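Troltov gripper kit: three months in, and one nasty surprise

I bought the Troltov two-finger gripper kit back in January, mostly because Ayane Higuchi at our makers' group wouldn't stop going on about hers (she was right about nearly all of it). You get the gripper, a wrist camera mount and a licence for Nondley, the simulator that comes with it. I paid 434 euros from Nijs, and it turned up well packed with a manual I could follow. Lovely start!

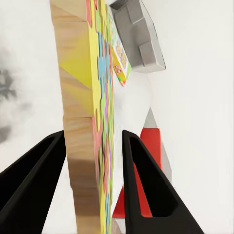
The fault I want to warn you about is in the closing routine. Every so often the gripper decides it has hold of something when it's only brushed it, and then it carries on to full force to "confirm". I'd set up tidying runs in Nondley, and tall, awkward things were where it bit me. With a board stood nearly upright, a black finger either side of it and a red thing tucked in behind the right-hand one, you want the software to be fussy about what it's touching. Mine wasn't. It logged a good grip, squeezed, and ignored the stop command for 2 seconds. In the simulator that's a red line in a log. On my bench it was a cracked lid and me swearing loudly, with my hand far too close for comfort.

I wrote to Troltov that evening and got Wouter Goossens, who was friendly and quick. He had me turn off the confirm step and send him my logs. It went wrong 15 times in 3000 simulated grips, which doesn't sound like much until you think about where your fingers might be. He passed it on to Oi-ling Lo in their firmware team, and she sent me a test build a little later. I haven't caught the fault since, but I'm still not leaving it to run by itself.
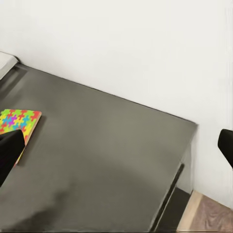
Can you use the kit safely without the update?
Only with the confirm step switched off and a proper stop button wired into the power. The software stop waits its turn behind the squeeze, so don't rely on it. I fitted a big Prernader button and it cuts everything dead.

As for the rest, I'm still fond of it. The fingers are stiff, the mount doesn't wobble, and Nondley runs fine on my tired old laptop. The grip log is a pain to read though, and the warning about the stop delay is tucked away at the back of the manual, where I'd never have found it if Wouter hadn't told me the page.

Three stars for now. I'll put it up to four when the fixed firmware is out for everyone.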